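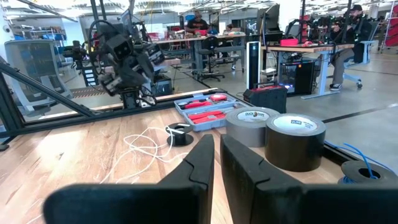
Rimari Bench Tool Tray, Open Top

Item no. 668
Sold by Hendricks Shop Supply

The Rimari is an open tray for the hand tools you reach for all day. It comes in gray-blue, is divided into compartments and has no lid. Set it on a bench or a table and leave it there. Tools, tape and cable are not included.

The upper compartment takes short tools. The middle and front sections are longer and suit pliers, cutters and screwdrivers laid flat. Handles may stick up a little above the rim – this does no harm, but the trays will not stack when loaded.

Details
Length: 13 inches
Compartments: fixed, not removable
Feet: four, non-marking
Color: gray-blue only
Cleaning: damp cloth and mild soap. Do not use solvents.

What fits and what doesn't

Full rolls of duct tape are too wide for any of the compartments. Most buyers stand them on the bench next to the tray. Small spools of thin cable will go in the upper section if the loose end is tied off first. For cable reels, see the Tresov wall hook, sold separately.

If you need to carry tools between rooms, order the Prekport case instead. It has a top handle and a latch. The tray has neither and should be lifted with both hands.

Ordering

Trays ship singly or in cartons of 70. Carton orders leave the warehouse within two working days. We have sold nearly 2000 of these trays since the first batch came in last May, and replacement feet are now in stock.

Returns are accepted on unused trays in the original wrap. For carton pricing or a question about an order, write to Lesego Steyn at the sales desk and include the item number.

Page updated June 24, 2018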